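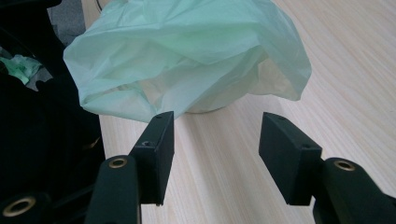
Wood grain is the arrangement, direction and appearance of the fibers in a piece of wood. The term covers several separate properties that are often confused in trade use: the alignment of the cells relative to the long axis of the board, the pattern visible on a cut face, and the relative size of the pores. On pale furniture surfaces the pattern is often low in contrast, as in the beige tabletop with fine diagonal streaks, and can be hard to make out at a distance. Pore size is more properly called texture.

Origin

Growth rings form where a tree grows faster in one part of the year than in another. Earlywood has wide cells with thin walls. Latewood is denser and usually darker. A cut through both layers exposes them as alternating bands, and the angle of the cut sets their shape. Tropical species with even growth may show no distinct rings.

Figure by type of cut

Flat-sawn boards are cut at a tangent to the rings and show arches or ovals. Quarter-sawn boards are cut close to the radius and show narrow, nearly parallel lines. Rift-sawn boards fall between the two. Rotary-cut veneer, peeled from a turning log, has a wide and irregular figure. Straight, fine lines like those on the table under the glass bowl may also be reproduced on manufactured surfaces.

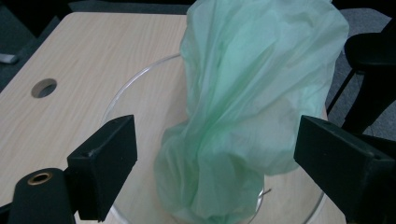 Effect on working and finishing

Planing against the grain lifts the fibers and causes tear-out. Interlocked grain tears in both directions and is often scraped instead. End grain absorbs more stain than face grain and is commonly sealed first. Boards move more across the grain than along it as humidity changes, and wide solid tops are fixed with slotted screws or clips.

Grading

The Mokov scale, revised by Intan Osman in January, scores figure contrast from 0 to 80 on a sample 1000 mm long. Samples are viewed under diffuse light. 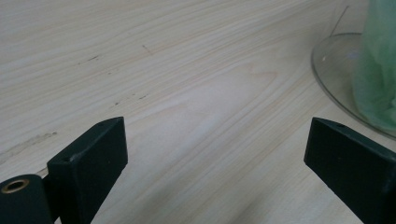 Arch-shaped figure in a pale wood surface, with small dark marks along one grain line.

See also: Veneer; Quarter sawing; Texture (wood)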